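Home | Recipes | Bread & Dough | Breakfast | Pantry Basics | About | Contact

Filed under: Breakfast, Make Ahead, Weekend Baking

How I Make Overnight Cinnamon Rolls (Without Getting Up at Five)

7 September 2020

I used to think cinnamon rolls were a thing other people made. People with a stand mixer and a clean counter and a whole morning to kill. Then my neighbor Hrvoje Golob brought over a pan of his one December, still warm, wrapped in a dish towel, and I ate three standing up in my coat. I begged him for the recipe and he wrote it on the back of a hardware store receipt. I've messed with it a lot since then (sorry, Hrvoje) but the bones are his.

The whole trick is the fridge. You make the dough after dinner, roll it, cut it, cover the pan and go to bed. In the morning you let them wake up a bit and bake them. That's it!

What you need for the dough

1 cup whole milk
1 packet active dry yeast (2 1/4 teaspoons)
1/3 cup sugar
2 eggs, room temperature
5 tablespoons butter, melted and cooled a little
4 cups all-purpose flour, plus more for the counter
1 teaspoon salt

For the filling

6 tablespoons very soft butter
3/4 cup packed brown sugar
2 tablespoons cinnamon
a good pinch of salt

For the icing

4 ounces cream cheese, soft
3 tablespoons soft butter
1 1/2 cups powdered sugar
a splash of milk and a drop of vanilla

Making the dough

Warm the milk until it feels like bath water on your wrist. I do this in the microwave in short bursts, and if I overshoot I go fold a load of towels and come back. Stir in the yeast and a spoonful of the sugar and leave it for ten minutes. You want it foamy on top like a root beer. If it just sits there looking like milk, your yeast is dead, and no amount of hoping will fix it. Get a new packet and start over. I have tried the hoping.

Whisk in the rest of the sugar, the eggs and the melted butter. Then add the flour and salt and stir with a big spoon until you can't stir anymore. Turn it out on a floured counter and knead for eight minutes. It'll be sticky at first and you'll want to dump in more flour. Go easy! A dusting at a time. Too much flour is how you get rolls that eat like a hockey puck by lunchtime, and I made those for a solid year before I figured out what I was doing wrong.

You're done when the dough is smooth and springs back slowly if you poke it. Put it in an oiled bowl, cover it, and leave it somewhere warm until it doubles. In my kitchen that's an hour and a half in summer and more like two hours plus in winter, when I park it on top of the dryer.

Rolling and cutting

Punch the dough down and let it rest five minutes so it quits fighting you. Then roll it into a big rectangle, longer than it is tall, a bit thinner than your pinky finger. Mine always comes out shaped like Ohio. Doesn't matter.

Spread the soft butter all over, right to the edges except for a little strip along the far side (that's your seam). Mix the sugar, cinnamon and salt and scatter it on, then press it down with your palms. If you skip the pressing, half of it falls out on the floor when you cut.

Roll it up snug but not strangled. Pinch the seam shut. Now for cutting, please don't use a knife if you can help it, it squashes them flat. Use unflavored dental floss! Slide it under the log, cross the ends over the top and pull. You get perfect round spirals. Cut the log in half, then each half in half, then each piece into three, and you've got twelve. They go in a buttered 9x13 pan with a little room between them.

Into the fridge

Cover the pan tightly with plastic wrap and put it in the fridge right away. I've left mine anywhere from eight to fourteen hours and they were fine. Past that they start to taste kind of beery and the bottoms get wet. If your fridge runs cold, like my old one that froze the lettuce, put the pan on the top shelf.

The next morning

Take the pan out first thing, before coffee, before the dog, before anything. They need to sit out for an hour, maybe an hour and a half, until they're puffy and touching each other. If your house is chilly, put the pan in the oven (off!) with a bowl of very hot water on the rack underneath. Take both out before you preheat. I have preheated with the plastic wrap still on and I don't recommend the smell.

While they puff is when I get everything else ready, and it's my favorite part of the morning. I put out plates and mugs and get the icing going so I'm not scrambling at the end.

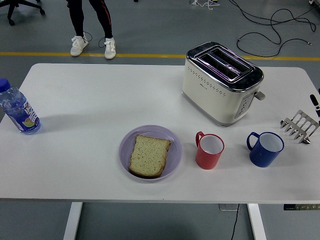
Beat the cream cheese and butter together first, all by themselves, until there are no lumps left. Only then add the powdered sugar. If you throw it all in at once you'll be chasing little white blobs around the bowl for ages. Thin it with milk until it falls off the spoon in a slow ribbon.

Bake at 350 degrees for 25 to 28 minutes. The tops should be golden and the middle one should look set when you nudge it with a fork. If the tops are getting dark and the center's still doughy, lay a sheet of foil over the pan and give it five more minutes.

Ice them in two rounds. Half goes on when they're straight out of the oven so it melts down into the cracks, and the other half goes on ten minutes later so it stays thick on top. I stole that from a bakery in Visturgate where they do it with maple, and it was worth the drive just to watch.

A few things people have asked me

Can you freeze them? Yep. Freeze them in the pan after cutting, wrapped twice. Move the pan to the fridge the morning before you want them and then carry on like normal.

Can you use instant yeast? Sure, same amount, and you can skip the foamy step and mix it in with the flour.

Do they keep? Two days, covered, on the counter. Twenty seconds in the microwave brings one back nicely. Day three I cut up whatever's left and turn it into bread pudding, and I'll write that one up as soon as I measure something for once.

Contact | Privacy | © 2020 All recipes and text by the author, please ask before reposting | Back to top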